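4.3 The open-day demonstration

The demonstration took place at the Amholm site on 2024-08-29, during the yearly open day. We used the simulated tabletop task from Section 3 without changing the policy or the camera settings. Visitors watched the rendered view on a wall screen and could ask one of us to start a new episode. Gleice Assunção ran the simulator and Kiyoshi Takagi kept the log. Groups came through from the main hall and stayed for as long as they liked, so some visitors saw a single episode and others stayed for many.

The task was the same one used in training. The policy receives the view from above the gripper and must grasp the die and lift it clear of the surface. An episode ends when the die is held above the surface or when 30 seconds of simulated time have passed. Object poses and lighting were drawn at random at the start of each episode. In total we logged 300 episodes over the day. The policy had been trained beforehand on 1,633 episodes collected at Prororley, none of which were repeated for visitors.
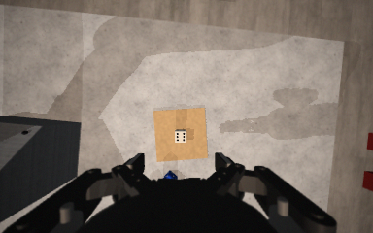 Why was a simulated scene shown to visitors in place of the physical arm?

The room had no safety cage, and the site rules at Amholm do not allow an arm to move near the public without one. A simulator also let us reset the task in under a second, so groups did not have to wait between episodes.

Figure 6. Rendered view from the open-day task, with the die on the orange square and the gripper fingers open.

The question above was the one we heard most often, and we give our reply as it was printed on the handout. The second most common concerned shadows. Several visitors asked if the policy could mistake a dark patch on the stone for an object. We had seen this in early versions trained under fixed light, and it was the reason for adding random lighting in the Prilton configuration (Section 3.2). We did not run a separate test of it at the open day.

Visitors could also pick the start pose of the die by typing two values into a form. Most chose poses near the limits of the allowed area, where training data is thin. The results from these episodes are therefore kept apart from the random ones in Table 4 and should not be compared directly with the numbers reported for the Aguiar test set.

The session was stopped 2 times, both times to restart the display program. The episodes running at those moments were dropped from the log and are not part of the total. No changes were made to the policy weights during the day. A repeat with the physical arm behind a screen is planned for October, using the same start poses so that the two logs can be matched episode by episode.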